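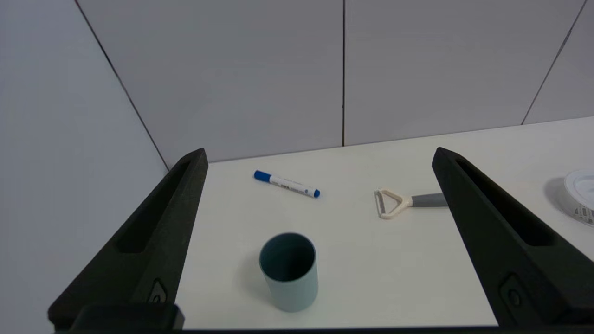
Azra Vlachou has taught evening cookery in Skunddale for 22 years and she still can't stand a blunt knife. I'd gone to talk to her about her classes for people living on their own for the first time, and I'd barely got my coat off before we were on to kitchen drawers. Hers at home are nearly empty, she told me, and she thinks most of us own far too much. "Give me one good knife, a pan with a lid and a Y-shaped peeler," she said. A Y-shaped peeler on a white table, with a cup and a marker for company, is pretty much her idea of a well-stocked kitchen, and I have to say I went home and looked at my own spiraliser with some shame.

She grew up over her parents' bakery and says she learned nothing there except how to get up early. The cooking came later, in a bedsit with two rings and a landlady who didn't like the smell of onions. "So I fried them when she was at bingo," Azra said. "Tuesday and Thursday. The rest of the week it was lentils."

Lentils come up a lot when you talk to Azra! Her first lesson is always a pot of them, with carrots and whatever else is going cheap, and people do grumble. One man told her he'd paid to learn steak. She made him peel the carrots. "He came back the next term," she said, "and the one after. He does a lovely soup now. Still asks about steak."

The classes run for ten weeks in the old Magagula building, upstairs, where the ovens are all slightly different and number four runs hot. There were 31 names on the waiting list when I visited. I asked who comes and she had to think about it. Students, yes, but also a good many people in their sixties and seventies who have lost a husband or a wife and never had to make a dinner before.

"They're embarrassed," she said. "They whisper it to me at the sink. I tell them, you ran a business, or you drove a bus, or you brought up four children, you can boil an egg."

Khanyisile Botha was one of the ones at the sink. I rang her afterwards and she was very happy to talk (we were on the phone for an hour, mostly about her grandson). Her husband had done all the cooking. "I lived on toast that winter," she told me. "Toast and those little cheeses. Then my daughter put my name down without asking and I was furious with her." She cooks for the family on Sundays now. Her rice, she says, is still a disaster.

I asked Azra for the mistake she sees most and she didn't stop to think. Salt, and leaving it till the end. After that it's having the heat too high, and people standing there prodding things. "Leave it alone! Go and lay the table. It'll still be there."

She'd like to write it all down one day, but she has tried before and got as far as page 3. For now there's a stapled booklet, which she gives out in week one and which has a mistake in the flapjack recipe that she keeps meaning to fix. It should be half the syrup.

The next course starts in January. Bring an apron and a box with a lid.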